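*Review: the Lustari sidewalk rover kit, from Tercombe*
2018-02-11

I have wanted a little robot that could drive itself down a sidewalk ever since my kids were small enough to ride on one, and now that they are both off at college I finally went and bought myself the kit. It is the Lustari, sold by Tercombe, and it comes in a carton heavy enough that I slid it down the hallway on a bath towel.

What you get is a four-wheeled base, a mast with a camera on it, a control board, a battery, a charger and a very large bag of screws. The manual is 40 pages and most of it is good. Page 14, where you wire the motor controller, has the left and right labels swapped, and I lost a whole evening to that (my rover spun in happy circles on the kitchen floor and frightened the cat). Tercombe has a corrected page on its website, so print that before you start!

Putting it together took me five evenings, going slowly, with the radio on. You need a small Phillips driver and a hex key, and the hex key is in the bag. The wheels are lovely. They are soft and grippy and they went over the lip of my garage without any fuss, and I may have done that more times than was strictly needed.

The software is where the kit earns its price. You drive the rover by hand along a route, it records what the camera sees, and afterward it can repeat the route on its own – slowly, and with you walking along next to it holding the stop button, as the manual says in bold letters. Teaching it a straight path is easy. Curves take patience, and I had to redo the one by my mailbox until I got the speed right. Each recording is saved as a string of pictures, up to 1000 in a run, and you can page through them on your computer and throw out the bad ones.

I do have complaints. The battery clip is stiff, and my thumbs are not what they were. The app forgets the Wi-Fi password every so often. And at anything over the middle speed setting the pictures get soft close to the rover, although the far end of a path still comes through well enough to make out a building and the line of the pavement leading to it.

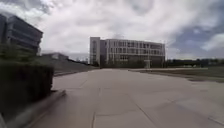
Seon-mi Myung wrote to me after I mentioned the kit on the robot club's mailing list: I'd turn the speed down to the second setting for the teaching run and only raise it for the repeat. Mine held its line much better after that. I also swapped the battery clip for one from Arkemitz, and it opens with one finger.

I have since tried the slower teaching run, and the mailbox curve is a good deal tidier for it. The clip is on order.

If you already own the older Stöcker base, you can buy the Lustari mast and board separately, and I would go that way and save the money. If you are starting from nothing like I was, get the full kit, clear off the dining table, and leave yourself more time than you think for the wiring. I'm giving it four stars, and I'm already eyeing the rain cover for spring.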